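Why I've gone back to paper letters

I started writing proper letters again in December, mostly out of guilt. A friend had moved to Ivelholm and we'd been swapping thumbs-up emojis for the best part of two years, which isn't much of a friendship when you think about it! So I sat down one Friday with a pad and a biro and filled four sides before my tea went cold.

My handwriting was shocking. It still is, if I'm honest with you, but I've slowed down a bit and the postman hasn't complained yet.

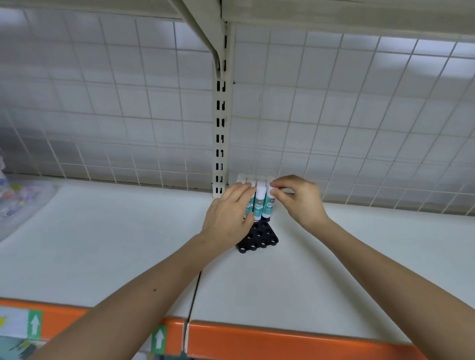 The replies are the best part. She sends me bus tickets, recipes cut out of the local paper, once a pressed leaf that had gone to crumbs by the time it reached me. I keep the lot in a scrapbook – 18 pages so far, and getting too fat to shut – and I've caught myself saving odd bits of paper to send back to her.

I do get stuck on endings. "Yours sincerely" sounds like the gas board, and "lots of love" took me three letters to work up to. At the moment I just write "more soon" and put my name.

Next one's half written already, it's sitting on the bread bin waiting for a stamp.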